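Right, I've had my new laptop for a while now and a few people asked how I was getting on with it, so I'm going to ramble. Long one, sorry, put the kettle on.

It's a Vurnora, the smaller of the two they do. I bought it in May 2024 after my old one started shutting itself down whenever I opened a spreadsheet. It had been a good machine but it was wheezing by the end, poor thing.

First impressions: light! I kept checking my bag on the bus because I was convinced I'd left it at home. The lid does pick up fingerprints like mad though, so if that sort of thing bothers you get a sleeve. Mine's from Bolia and it's a tiny bit too big, but I'm used to the flapping now.

Keyboard is lovely. Proper sized arrow keys, which I'd really missed. The only thing I'd moan about is where they've put the power button, right next to delete. I have put it to sleep mid-sentence more times than I'd like to admit. You can change what the button does in settings, and I did that in the second week and it's been fine.

Now the battery, as that's what everyone wants to know. They promise all day. Hmm. If I'm just writing and reading with the brightness at 50 per cent, yes, I get from breakfast to teatime and there's a bit left over. If I'm on video calls, no chance. One long call with the camera on took 30 per cent off it and I had to go hunting for a socket in the library like everybody else.

Someone replied asking about the charger — it's the normal small plug, same as my phone. I can charge both off the one brick if I'm patient. The cable they give you is too short to reach from the wall to my armchair, so I bought a longer one and the short one lives in my bag.

Storage next. I went for the smaller drive to save money and I slightly regret it. Out of the box there was a load of stuff on there I didn't want, including a trial of something called Flarklow that popped up every single morning asking if I'd like to tidy my files. I would not! Took it off, restarted, and it went quietly, which was a relief.

After that I moved my photos over from the old laptop. It took a whole evening and stopped twice, both times when the screen went to sleep. So if you're doing this yourself, plug it in and turn the sleep timer off before you start, then go and watch a film.

The fan, then. Most of the time I don't hear it. During updates it sounds like a hairdryer in the next room, and it gets warm on the left side underneath. I wouldn't have it on bare knees in summer. On a table it's fine.

Oh and the screen! Nice and sharp, but very shiny. By the window I mostly see my own face. I was going to get one of those stick-on matt covers and then moved my chair round instead, so that's money saved.

Do I wish I'd got the Lu? I did try one in the shop and the speakers were miles better. But it only had 2 ports and I'd have been carrying adaptors about everywhere. I'd have one if I listened to a lot of music on it — I don't, I've got a radio for that.

Same questions keep coming up, so: yes it's quick to start, no it doesn't have a disc drive, and yes I'd buy it again at the sale price but maybe not at full whack. They usually knock a bit off in December if you can hang on till then.

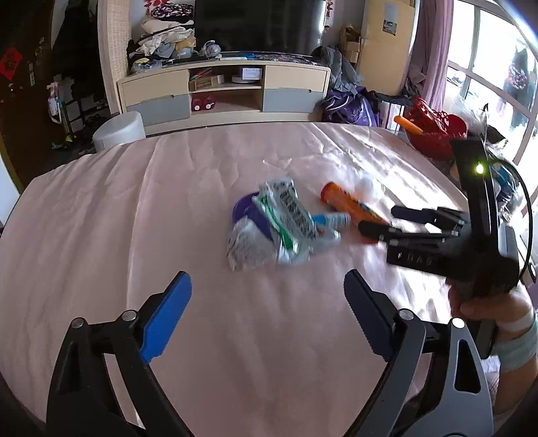 Forgot to say about the webcam. It's all right in daylight and dreadful in the evening, everything goes orange. There's a little slider to cover it up, which I like, except I always forget it's shut and spend the start of every call apologising to a black square. Anyway, shout if I've missed anything and I'll have a look tonight when I've got it open.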